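Handout 8: Cables, floors and shared rooms
Workplace Layout, Marion Jardine

Read this before the walk-round. It replaces the May version, which was too kind to checklists.

Most advice on trailing cables says the same thing: tape it, cover it or move it. I have no quarrel with that. My doubt is whether anyone does it in a room where the tables get shifted every week. The Vedby form has 11 boxes on cables and not one asks who moved the table last.

Endang Wattimena will argue the other side in the seminar. Her case is that a form at least makes people look down. Perhaps. I have watched people tick 30 boxes without bending their necks.

Points to argue over:

Where does the lead start, and why there? A power strip in open floor usually means the wall sockets are in the wrong place for the work.

Who can see the floor? Someone busy with their hands, or wearing something on their head, may not be looking at it.

Is the furniture fixed? Tables along a wall are easy to feed with power. A table out in the floor is harder - and it tends to be the one people want.

Cables on a plank floor, same room:

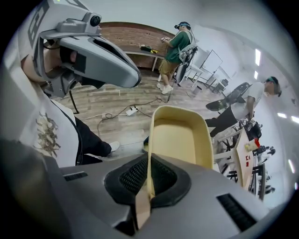
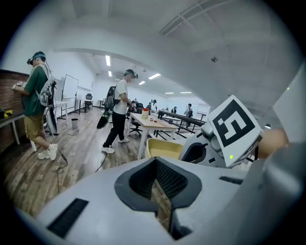
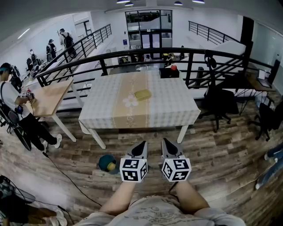
The usual remedy at this stage is a cable cover. Fine, but a cover laid in May for one arrangement is a ridge in the wrong place by the next. I would sooner see the layout drawn first and the leads planned from it.

For the seminar, bring 300 words on a room you use yourself, with a sketch. Don't copy the Vedby form.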